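Call for participants: rating simulated cabinet and drawer trials
12 shares | 4 comments

The Vekine project at the Grultero lab is looking for people to watch and score short clips of a simulated robot gripper working on kitchen cabinets. The work is paid, remote and part time. It starts in June.

We are testing a training method in which a control policy learns from scored attempts as well as from finished demonstrations. An attempt that gets most of the way and then slips still tells the policy something, provided a person has marked where it went wrong. Automatic checks in the simulator can tell us whether a joint moved. They are poor at telling us whether the approach was sensible, and that is the part we need people for.

All clips come from one simulator and are shown from a view just behind the gripper. You see its two fingers, whatever is ahead of them, and not much else. Some kitchens are dark and take a little getting used to. 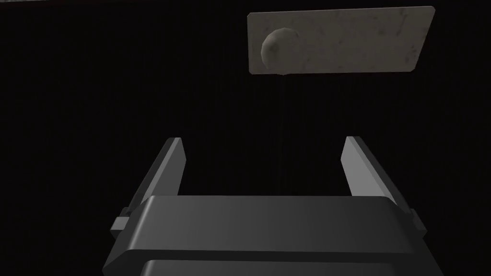
You will work through the clips in sets. In each set you watch a clip once at normal speed, then again with the scrubber, and place a marker at each point where your judgment of the attempt changes. After that you give a score from 0 to 8. A written guide explains the scale, and you can keep it open while you work. There is a free text box for anything the scale doesn't cover, and we read what goes in it.

Raters do not see which version of the policy produced a clip. Please don't try to guess. In our pilot, the people who guessed scored less consistently than the people who didn't, and we ended up dropping their sets.
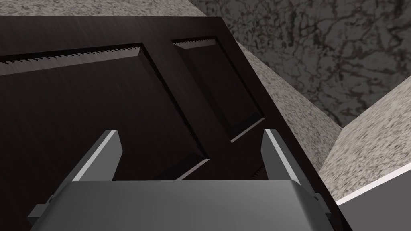 Do I need a background in robotics?

Most of our pilot raters had none, and their scores held up as well as those from our own staff. You need patience, a steady internet connection and a screen of at least laptop size. Phones and tablets won't run the scoring tool.

What the work involves

Each session lasts two hours including a break. We ask for 15 sessions over the course of the study. You choose the hours, but once you open a session it has to be finished the same day. The first session is training and is paid at the same rate as the rest.

Part of the material repeats. The same clip may come back weeks later so we can measure how stable your scores are. Score it fresh each time and don't look up your old notes. 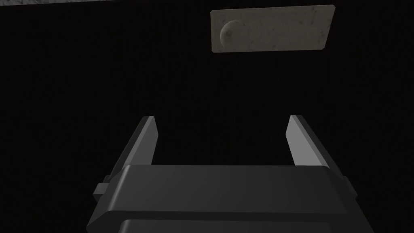 The tool we use is called Akamell and runs in a browser. It saves after every marker, so a dropped connection will cost you very little. Keyboard shortcuts are listed in the guide and are worth learning early. Roughly 2 percent of clips in the pilot had a playback fault. If you get one, press Skip and pick "playback" from the list. Small drawing errors, such as jagged edges along a door molding, are not playback faults and should not change your score.
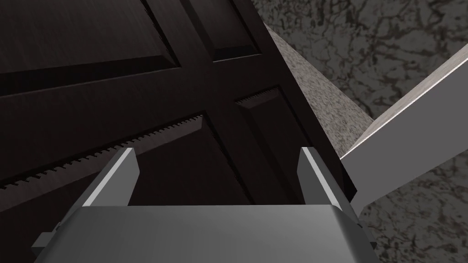

Who can apply

- Adults 18 and over
- Fluent reading of English, as the guide is only available in English
- Normal or corrected vision
- No current or past work on the Vekine code

How to apply

Fill out the short form on the project page and complete the sample set attached to it. Applications go to the Atanasov office, which handles study enrollment and payment. We reply to everyone, usually within two weeks. Your scores are stored under a number, and your name is kept in a separate file.

Comments (4)

tmk_88
Is the sample set paid?

Vekine study desk
No, it takes a few minutes and only counts toward enrollment.

pellgrove
Can I split a session, one hour in the morning and one at night?

Vekine study desk
Yes, as long as both are on the same day. Use Pause and leave the tab open if you can.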